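1/ Notes on paper vs. online guest books for funeral homes, from running both at the Murncombe chapel since April. Mostly settings and file handling.

2/ Paper first. We use the Joma register, 12 lines per page. Families write long, so plan on one entry taking 2 lines.

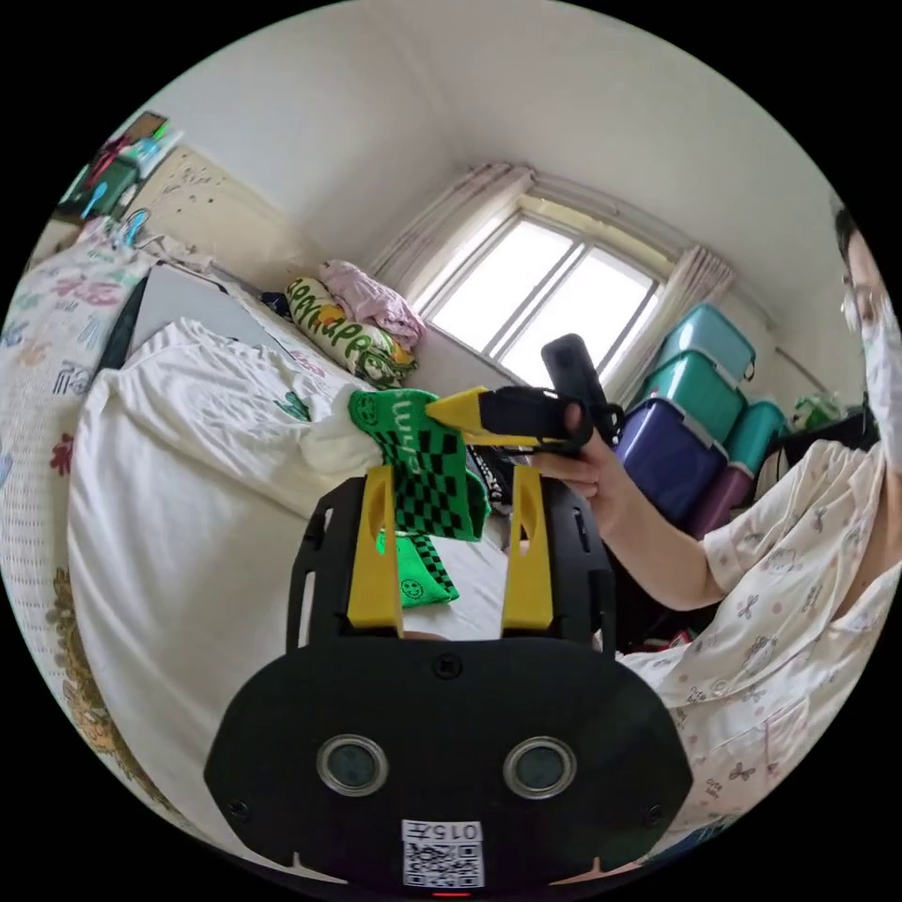 3/ Scan the register before it goes home with the family. 300 dpi, color, one file per page. Grayscale loses light blue ink and makes pencil hard to read.

4/ Online entries go through Prorkelano. Default is open posting with no review. Change this before the obituary is published – the setting does not apply to entries already live.

5/ Aminu Akpan reviews the queue at 9 a.m. and 4 p.m. He holds anything with a phone number, a street address or a link to a fundraiser the family hasn't confirmed.
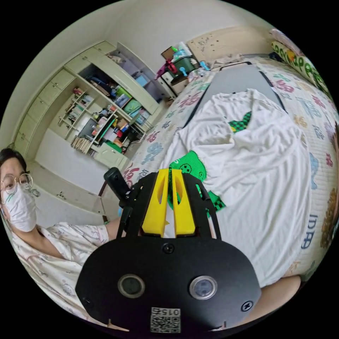
6/ How long does the online book stay open?
Entries close 14 days after the service. The page stays readable after that, and the family can ask for it to be reopened.

7/ Export as PDF and as plain text. The PDF keeps the order of entries but drops accented letters in some names. Check it against the text file and fix by hand.

8/ Rakiya Isah at the Wike office merges the scans and the export into one bound copy. Paper entries go first, online entries second, each in date order. She leaves out the time stamps unless asked.
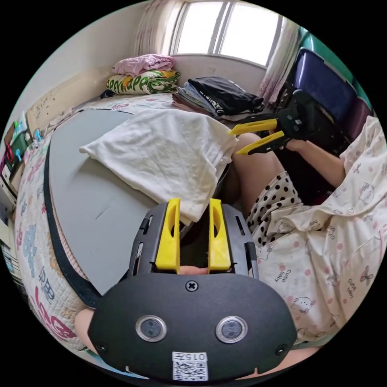 9/ Printing
Use uncoated stock. Single-sided if the scans are heavy with ink – show-through is worse than a thicker book.

10/ Keep the original scans in a separate folder from the edited ones. Relatives ask for second copies months later, and the edited set has usually been cropped to fit the binding.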